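3.2 The desk surface as a working area

Before we turn to the things people keep on their desks, we would like to spend a little time on the desktop itself, which tends to get passed over in studies of home and office tidying. In our visits to the 49 households that took part in the Tirby study, we found that people spoke about their desktops with real affection, and often with some guilt too. They knew which corner collected the mail and which stretch they tried to keep clear for writing. Several of them ran a hand over the surface while they talked to us, the way one might pat an old dog.

Following Geerts, we use the term "open ground" for any part of a desktop that has nothing standing on it and that the owner means to keep that way. The second half of that definition matters a good deal to us. A patch that is bare only until the next pile of papers arrives behaves quite differently over the course of a week, and we coded those patches separately (see Section 4). Pale wooden surfaces like the one in Figure 3 came up again and again in our interviews, and their owners were fond of the grain, although they did grumble that every coffee ring and pencil mark showed.

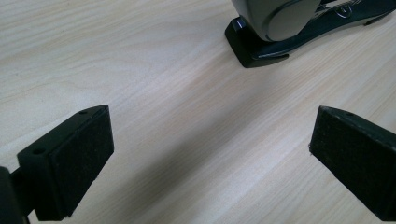

Figure 3. Pale wooden desk surface with fine, gently wavy grain.

Participants in the Lilto group were asked to pick one area of open ground and look after it for 8 weeks, in whatever way suited them. We gave them no rules about boxes, trays or drawers, and we were careful not to praise or scold. The diaries they kept came to 267 entries in all, and they make lovely reading. One participant wrote that she had started clearing her patch while the kettle boiled, and that by July she was doing it without thinking. Another gave up in the second week, started over on the other side of the desk, and did rather well there.

What struck us most in these entries was how seldom people mentioned storage. We had expected long passages on where everything ought to go, and Els Geerts had even set aside a coding category for it. The writers dwelled instead on the feel of sitting down to a clear surface, on the light falling across it, and on how much easier it was to begin a letter or a tax form. The Bosman group, who had been given a set of desk trays at the start, wrote far more about the trays and a good deal less about the desk. We return to this difference in Section 5, where the two sets of diaries are compared entry by entry.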